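Folding the sports shirts

July 11, 2024
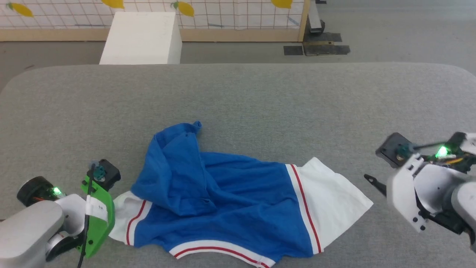

Should you fold a sports shirt or hang it up?
Fold it, if you have the drawer space. Sports tops are light and slippery and tend to slide off ordinary hangers, and the heavier ones can go out of shape at the shoulders if they hang for months.

I have been sorting out the clothes since we moved to Oststead, and I am now down to the sports things. They were the last box and the one I wanted to do least. Cotton T-shirts stay where you put them. Shiny polyester does not, and a pile of it will slowly lean over and spread itself across the shelf.

The blue and white one with the red stripes is the shirt I use for practice. The bands make it handy, as there are lines to fold along and you can see straight away when one side has gone crooked. Plain shirts are harder in that respect.

The way I do it is the way my aunt Sena Abugri taught me, with one change. Lay the shirt face down and smooth it out from the middle with flat hands. Bring one side in towards the centre, then turn the sleeve back on itself so it lies inside the edge. Do the same with the other side. Fold the bottom hem up to the collar, then fold once more. Sena stops there and stacks hers flat. I fold a third time and stand them upright in the drawer, so I can see every shirt without lifting the others.

Smoothing takes longer than folding. Any crease you leave in at the beginning gets pressed in by everything that goes on top. I don't iron these. The label on most of mine says cool iron only, and I once melted a printed number on a shirt I liked, so now they go on the airer as soon as the wash finishes and I pull the seams straight while they are damp.

A padded surface is better than a bare one for this sort of fabric. I used to fold on the kitchen worktop and the shirts skated about. Upholstery grips a little and the first fold stays put while you do the second. The bed works too, but I find it too low and my back complains after a dozen.

I bought two drawer dividers from Handis, the springy sort that push out against the sides. They hold well enough in the deep drawer. In the shallow one they pop up whenever it is shut quickly, and I will probably take them back. My sister swears by the fabric boxes from Tapia, but they would not fit under the runners.

The drawer now takes 20 shirts standing up. Before, it was full with far fewer, though part of that was a towel and a pair of swimming goggles I had been looking for since January.

Three shirts have gone in a bag for the charity shop in Iltilstead, all too small. One with a torn collar has been cut up for cleaning the bike – polyester is not much good at soaking things up, but it is fine for wiping the chain.

Socks are still to do. I have put them in a carrier bag at the bottom of the wardrobe and shut the door on them for now.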